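Last updated: 8 Dec 2018

Kustent Wins Contract to Supply Field Radios to Umton Border Service

Kustent has signed a contract to supply 1,050 hand-held field radios to the Umton Border Service, with first deliveries planned for January. The order covers radios, chargers, spare batteries and training for service technicians.
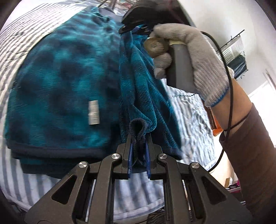
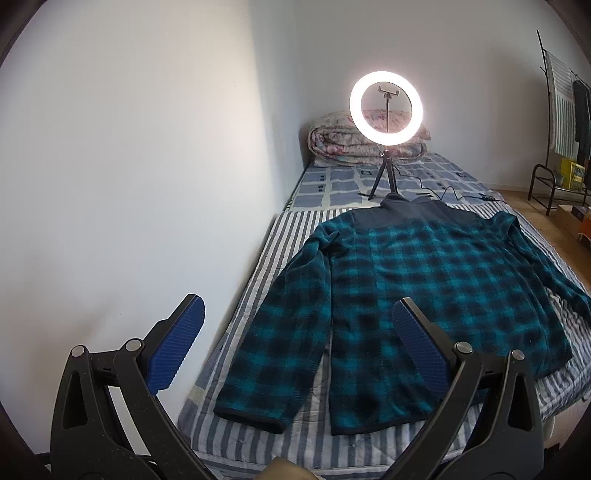

A teal and navy fleece blanket (first) and a teal and black checked fleece jacket (second).

The radios will replace sets that have been in use at Umton's border posts for 23 years. Each unit weighs less than the one it replaces and can be used with the vehicle antennas the service already owns.

Kustent was chosen after a trial at the Lelter range, where units from competing suppliers were tested for reception in hilly ground and for battery life in cold weather. The trial logged over 3,000 hours of use.

Final assembly will take place at the company's Lelter plant. Circuit boards will come from Kubíček, a long-standing supplier to Kustent. The company expects to add eight jobs at Lelter to handle the order.

Under the contract, Kustent will also run a repair desk for the service and keep a stock of spare parts in Umton. Encryption modules are not part of the order and will be bought separately by the service.

Kustent makes radios and antennas for military, police and rescue customers. Media inquiries should be sent to the Kustent press office in Lelter.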